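Maintenance Belongs on the Same Page as the Results

The annual review of the Drorness workshop gives 3,194 hours of operation for its two-armed Werkix unit and a single line to upkeep. I believe that proportion is wrong, and that it misleads any institution now planning to buy such a machine.

The hands are where the labor goes. Each finger joint on the unit is checked for play every 48 hours of running time, and the tendons are re-tensioned when a joint drifts. Rónán Tierney, who keeps the log, recorded 457 separate adjustments last year. Most took a few minutes. Seven required the hand to be removed from the wrist, and after each of those the grip limits had to be set again from the beginning.

Shared lifting is the task that exposes a poor setup soonest. A table joins the two parties rigidly, so an error at one end is felt at the other.
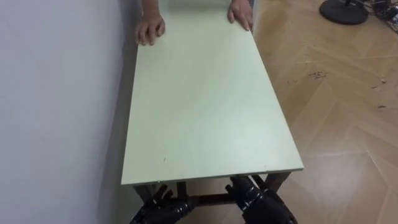 Two-person table lift, with the robot hands at the near end and a human partner at the far end.

Manolis Tsoukalas has argued that force limits should be fixed by the supplier and left alone. His concern is consistency between sites, and it deserves respect. Yet a limit chosen at the factory takes no account of worn fingers - or of the person holding the other end. The technician who services the hands should have authority to lower it, and the change should be entered in the log before the next lift.

Purchasers should ask to see that log before they ask for a demonstration. In December the workshop will decide whether to print its own in full. It should do so.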